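How I ripen fruit on the counter

I used to toss everything straight into the fridge when I got home, and then I'd wonder why my peaches tasted like wet cardboard. So now I do a quick sort first, and it takes me 2 minutes, tops.

Peaches, pears, mangoes and avocados stay out until they give a little when you press near the stem. In a hurry? Put them in a paper bag with a banana and fold the top over – mine are usually ready in a day or two!
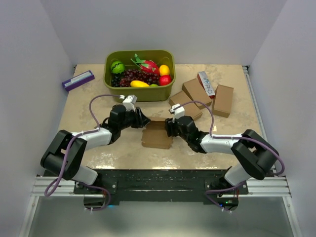

Grapes and berries go in the fridge right away (they won't get any sweeter, so don't wait on them). Don't wash them until you're ready to eat. I keep mine in the bag they came in, on the middle shelf.

Check the bag every morning, and move anything soft to the fridge.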